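Two-arm block stacking: policy is fine in the middle of the table and falls apart everywhere else. More episodes or different ones?

Posted by menville_bench in Collecting Demonstrations, November

Hi all, longtime reader, first real post, so forgive the length. I look after a two-arm cell at a small shop and we're trying to teach it to stack little blocks. We've recorded 1,458 teleoperated episodes so far and trained on all of them, and the results are lovely when the blocks start near the middle of the table. Move them toward a corner, or put some clutter nearby, and the arm hovers, dips, closes on air and goes back up. It's a little heartbreaking to watch!

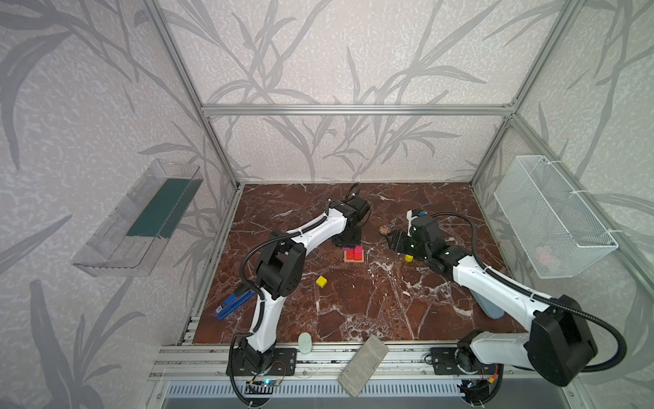

Our setup has one fixed view plus a small camera at the wrist, and I've been keeping the arms in the same starting pose for every take. For clutter we use whatever fits in a hand, so you'll see the blue stapler-like clip over by the left arm and the two cubes on the wooden tray, and those do get shuffled between takes, though I admit the tray tends to stay put. The marble top is very busy, all white veins, and part of me wonders if that's the whole trouble. Should I keep recording until I hit some bigger number, or throw a sheet over the table and start again? I'd hate to lose what we have.

trindell_fan

Please don't start again, and leave the marble alone! I had the same worry with a patterned top on our Trindell cell and spent a good two weeks on plain coverings, and the plain-table policy was worse the minute anybody set down a coffee. A busy surface is fine as long as the grasps are varied on top of it.

What I'd do first (and this is dull, so get a drink) is pull up the wrist view for a batch of your episodes and only look at the moment the fingers close. We did that for 344 of ours and found the operators had all fallen into one favorite approach, square on, same height, same side. You get comfortable and your hands just do it. The policy learned that habit very faithfully.

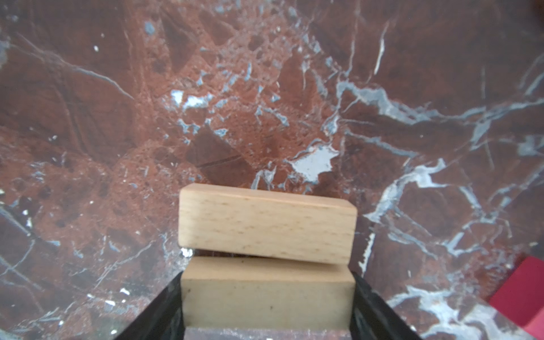
Wrist view, fingers on either side of the lower block with another block resting on it.

Moments like that one are worth having plenty of, where there's something on top of the thing you're holding, and I'd want them from several angles and in every part of the table. Then tag each episode with the area it started in. We split our table into 9 areas on a sheet of paper, nothing fancy, and it was embarrassing how many takes came from the center one. Once the thin areas were filled in we trained again with the old episodes still included, and the corners got a great deal better.

Oh, and vary the starting pose. Keeping it identical feels tidy but it does you no favors.

orico_nights

more data. we were at 3,602 before ours was any good

lacerda_lab

I mostly agree with the long answer, with one thing to add about clutter. Small objects scattered far apart don't teach the arm much. The hard takes are the ones with pieces touching, where one block hides part of another from the wrist camera and the operator has to come in a little sideways. Set up a few of those on purpose every session, and bring in some things that aren't blocks at all, flat ones especially.

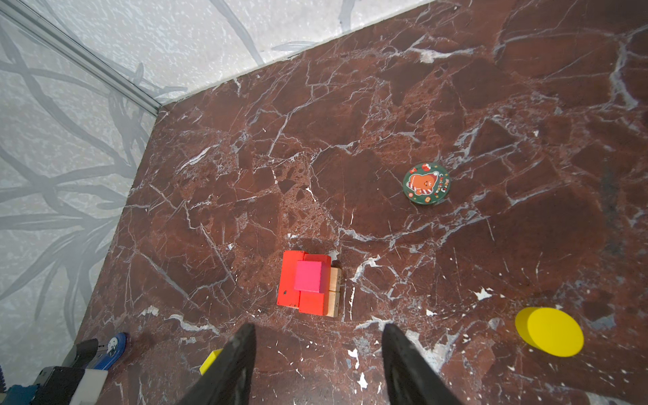

Red, pink and bare wood pieces bunched together, with the Merry Christmas coaster and a yellow disc off to the right.

Also keep your failed grasps if the operator recovers from them. We used to delete any take with a fumble in it, and then of course the policy had no idea what to do after a miss. Your hovering and closing on air sounds very much like ours did. Label the recoveries so you can take them out again if they hurt, and hold back a batch of corner starts for testing that you never train on, or you'll be judging by feel as I did for most of a year.

Comments

menville_bench: Thank you all so much. I went through a stack of wrist clips last night and yes, square on, every single time. I'm a bit ashamed of myself. Drawing the paper grid now.

trindell_fan: Don't be, ours were the same! Do swap operators halfway through a session if you can, it shakes the habits up nicely.

orico_nights: ok fair, a lot of our 3,602 were corners

menville_bench: Does anyone have a simple way of labeling the recoveries? Ours are all in one folder with a spreadsheet next to it.

lacerda_lab: A column in the spreadsheet is fine. We put the time of the miss in it and leave the clip whole.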